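**Vinegar in the steamer water, does it do anything?**

**malach_kitchen**
Every bun recipe I've read lately says to add a spoonful of white vinegar to the steaming water so the dough stays white. I've made 35 buns with it and 35 without. Same flour, same proof. I can't tell them apart. Has anyone seen a real difference?

**thuchau**
My aunt swears by it. Mine came out yellow in July and the vinegar fixed it.

**malach_kitchen**
Did you change anything else that day?

**thuchau**
New bag of flour, ok. But still.

**jozef_v**
So it was the flour. Bleached low-protein flour gives you white buns and regular all-purpose gives you cream ones. I don't see how a spoonful of vinegar under the tray is supposed to change that.
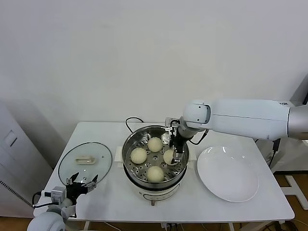 The tip I'd question even more is cracking the lid for five minutes at the end. I've pulled the lid straight off plenty of times and got no wrinkles. When mine do collapse, they were overproofed.

**Nhung Au**
Disagree on the lid. I sell at a Friday market, 160 buns a batch, and if I rush it I lose a bunch of them every time. Maybe it doesn't matter with a small pot at home.

**jozef_v**
Fair, I've never steamed that many. Do you use vinegar?

**Nhung Au**
No. Waste of vinegar.

**thuchau**
I'm still putting it in.

**malach_kitchen**
Next batch I'll use one bag of flour, two pots, and have my sister pick without knowing which is which. Will post Friday night.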